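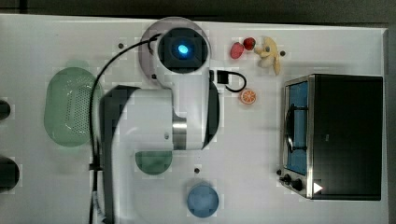

Equipment Planning Meeting, Minutes

Sep 13, 2018
4 min read
12 shares

Chair: Precious Espiritu. Eight attending, two by phone. Minutes of the last meeting were approved with one correction: the Landport delivery was two crates, not three.

1. Second arm for the kitchen table

The Hendau quote came in at the same price as last year, with shipping added. Lead time is nine weeks. Clikoten quoted lower but leaves out the mounting plate and the spare cables. Precious asked that both firms requote on the same parts list. No order will be placed until those are in.

The group agreed that a second arm needs its own power strip and its own stop button. Neither was in the draft budget. Both go in.

2. Cables and spares

Spare cables have been bought one at a time all year. Agreed to order a set and keep it in the cabinet. Limit of $333 for this line. Tool changes will be logged on the sheet by the door.

3. Table items

The current set covers a toaster oven, a colander, cups, a plate, a pot and pan, and toy food. The request is for a second full set, so that a lost or cracked piece doesn't stop work. Cost is $541 including storage bins. Approved. Food shapes should include some long and some round pieces. Duplicates of the ketchup bottle and the measuring cup were asked for by name.

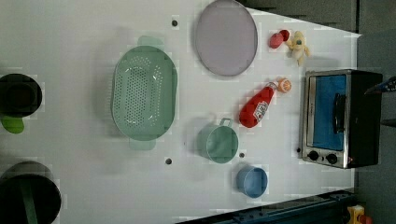

4. Tabletop

Question of whether to replace the white top or buy a spare. Hallgrímsson can cut one to the same hole pattern for $1,000. Two people wanted a matte finish. Deferred until a sample arrives.

5. Budget to February

$3,000 is held back for repairs. A proposal to put part of it toward the second arm was voted down, five to three. The arm stays a separate line.

6. Actions

Precious: parts list to Hendau and Clikoten.
Precious: order the second table set and bins.
Open: someone to ask Hallgrímsson for the matte sample.
Open: measure the bench for the power strip.

Meeting closed at 11:40.

3 comments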